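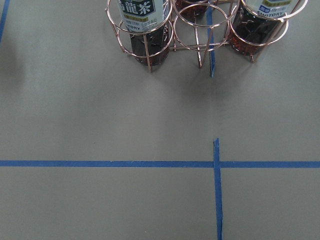
I drink a lot of bottled oolong tea in the summer, and until April my bottles lived wherever they rolled. On their sides in the fridge door, under the car seat, behind the toaster. Then I picked up a wire bottle rack (rose gold, very shiny, I regret nothing) and now everything stands up straight and I can see when I'm running low!

A few people asked how I set mine up, so let's go.

## What you need

- A wire bottle rack with round rings
- Your tea (mine is Suntory oolong, but any slim plastic bottle should do)
- A soft cloth
- Masking tape, if you like to mark your spot

## Setting it up

**1. Test one bottle before you peel off any tags.** Bring a full bottle to the store if you can. I bought a Hollis rack first and the rings were so snug I had to twist every bottle in and out, and the labels got all scrunched up. Back it went.

**2. Wipe the wire down.** Shiny copper-colored wire shows every fingerprint. Dry cloth only, no scrubby sponge. I scratched one leg that way and yes, I still look at it.

**3. Find a flat spot.** Thin wire legs don't forgive a bumpy surface. Press down gently on each corner, and if it rocks, scoot it over a few inches and try again. Once it sits right, put down a little tape so you can find the place after you clean.

**4. Load the outside first.** One bottle on the left, one on the right, then fill in between. Lower each one straight down through the upper ring and keep going until it's through the bottom ring too. If you stop halfway it'll lean, and a leaning bottle catches on your sleeve (ask me about my kitchen floor).

**5. Turn the labels out.** Totally optional! But if you keep two kinds of dark tea, you'll be glad you did.

**6. Leave a ring open.** I like having somewhere to park the bottle I'm drinking from.

## Moving it

Take the bottles out first. I know, I know. My friend Leonie Kingi carries hers loaded from the pantry to the porch, and she's braver than I am.

Next up is the shelf under the sink, once I find where I put the hooks.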